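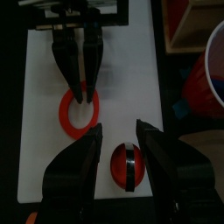

The Senholm Extension

My third redundancy came in June, so I became an architect with a practice of one and a desk facing the boiler. Urneck Council wanted a library extension. I drew them a modest one, with windows.

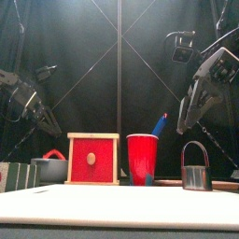

They asked for fewer windows — 17 was felt to be showy. I took out 10 and raised my fee.
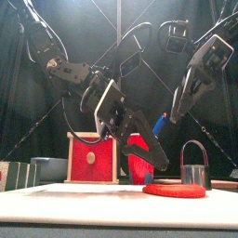
By winter the extension was a corridor leading to the parking lot. It won a regional prize. I wore my good coat and thanked the council for its vision.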